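4. Cleaning and checking the bin

Clean the Prorkano bin after every 100 loads, or sooner if dust has built up in the corners. Allow 20 minutes.

Before you start

Switch off at the wall and hang the isolation tag on the switch. Wear cut-resistant gloves — worn metal can leave sharp edges.

4.1 Lift out any items left in the bin and put them in a tray. Do not tip the bin to empty it.

4.2 Brush the floor of the bin from the corners towards the middle, then vacuum up the dust.

4.3 Wipe the floor and walls with a cloth dampened with Skendetach cleaner. Leave for 3 minutes and wipe dry.

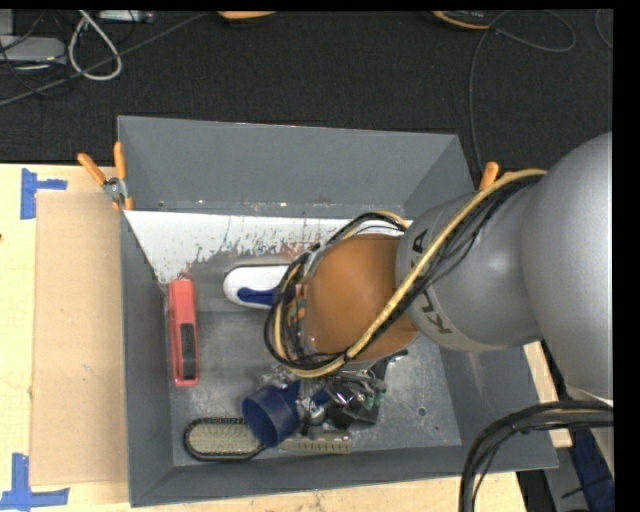 Scuffs and pale scratches on bare metal are normal wear and need no treatment. Chipped paint should be dealt with at the next service, before rust spreads underneath it.

4.4 Run a gloved finger along the painted edges. Loose flakes can be taken off with a plastic scraper.

4.5 Check that any holes in the floor are clear. Use a wooden stick, never a screwdriver.

4.6 Put the items back and remove the tag.

CAUTION: Do not use wire wool or a pressure washer. Maximum pressure for an air line is 2000 hPa.

Note: Touch-up paint is ordered from Gilani under the bin's part number. Let it dry overnight before refilling the bin.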